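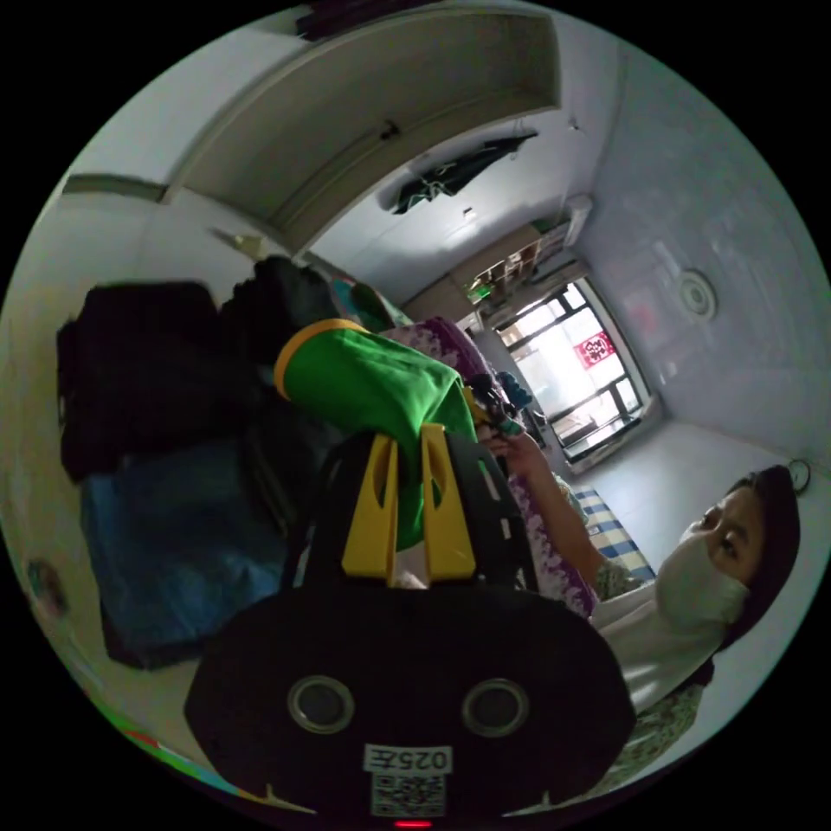

About Nornstead Voice Studio

Hi, I'm Rosine Ferrand, and I run Nornstead, a small singing school above the old Tessier print shop in Curivov. I started it after years of touring in choirs and wedding bands, when I had sung myself hoarse once too often and finally learned to breathe properly (thank you, Gilles Marty, my very patient teacher!). We have 30 students now, from absolute beginners to people who sing at services and concerts every week.

Lessons are one on one. We warm up, we work on whatever song you've brought, and we talk a lot about sleep and water. I don't do scales for a whole hour, I'd go nuts.
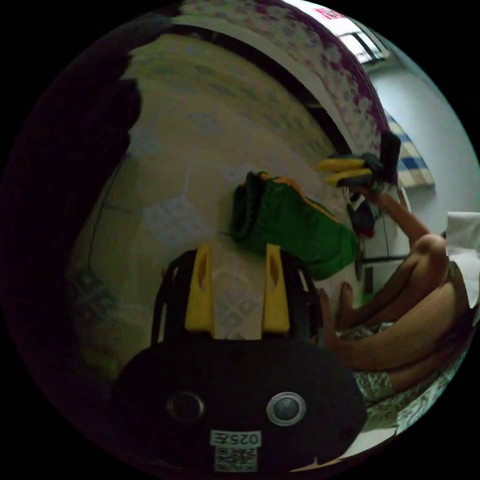 Aisling Nic Aodha wrote to us in November that she'd been scared of her high notes for years and now sings them in the kitchen with the window open. Her neighbors have been very nice about it, she says. Mail like that keeps me going for days!

Twice a year we put on a concert at the Dretik hall, which seats 150. You don't have to sing in it, but most people end up wanting to, and Nicanor Robles plays piano for everyone, even the ones who change key halfway.

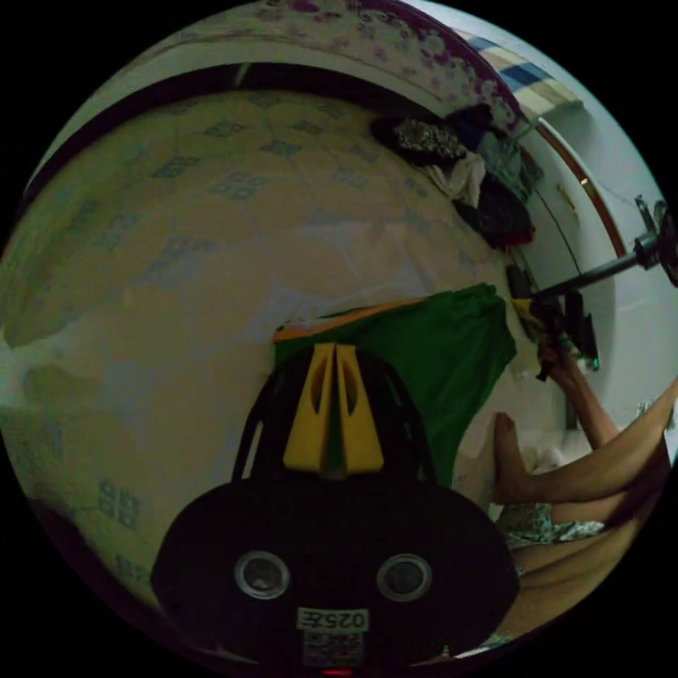

Our choir is open to anyone, student or not, and there's no audition. We sing folk songs, some liturgical pieces and a fair bit of old pop. For concerts we all wear black with one bright thing, and green with a strip of orange, like the crumpled cloth on the bed, is just the sort of color I love to see from the back row. Come sit in on a rehearsal first if you're shy, and bring a pencil.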